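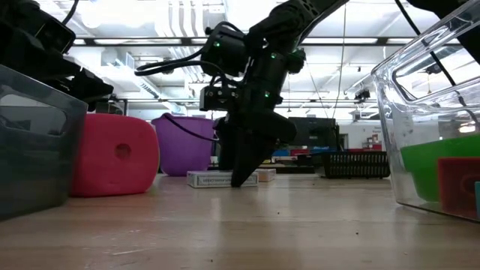 Equipment Review: Clasen Demonstration Recording Kit
Issued 11/01/2018 by the Tistbridge Equipment Office
Reviewer: Siv Fagerlund

The Clasen kit records an operator guiding a robot arm through a task and saves each attempt as a training example. The office tested it on tabletop pick-and-place work, using small boxes, toy blocks and plastic bins. The price at the time of review was $1,499.

Over the trial period the team stored 1,076 examples. Recording starts and stops with a foot pedal, which leaves both hands on the controls. Large studded blocks were among the easier items to teach. Thin, flat boxes took more practice, and new operators discarded many of their first attempts.
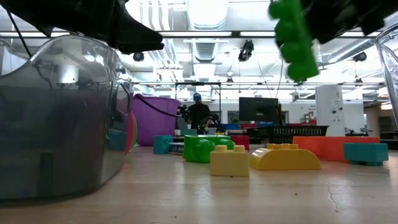
Can failed attempts be kept?
They can be saved under a separate label and left out of training until they are wanted.

The review screen is the weakest part of the product. It opens 40 examples at a time and offers no search by object. Sølve Haugen, who checked the recordings, found that wrist views blurred by fast motion had to be marked by hand. The older Polum recorder handles this step better. 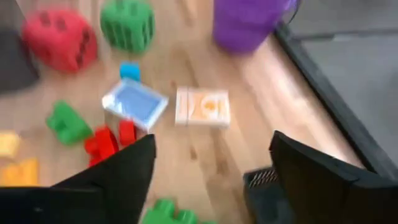 Recommendation

The kit is approved for purchase by teams with at least two trained operators. Teams that need detailed sorting of their examples should wait for the software update planned for December.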